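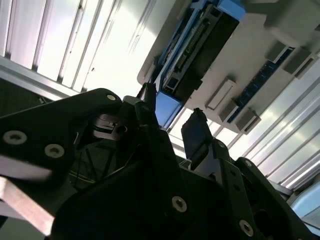 Teaching a machine to fold dish towels is slower going than I ever expected, and I've been at it for three months in our little shop in Givside! Before you start a run, go over the hand itself. Take a hex key and snug up every screw on those black plates (gently, please, the small ones too), then look along the cables behind the big plate and make sure none of them are getting pinched.

Next, lay one towel flat and let the arm try a single fold. Stay with the plain half fold until you get 9 good ones in a row. Can it do your laundry yet? Not mine, bless it, but after 686 tries it handles a flat towel nicely, and a crumpled one still beats it.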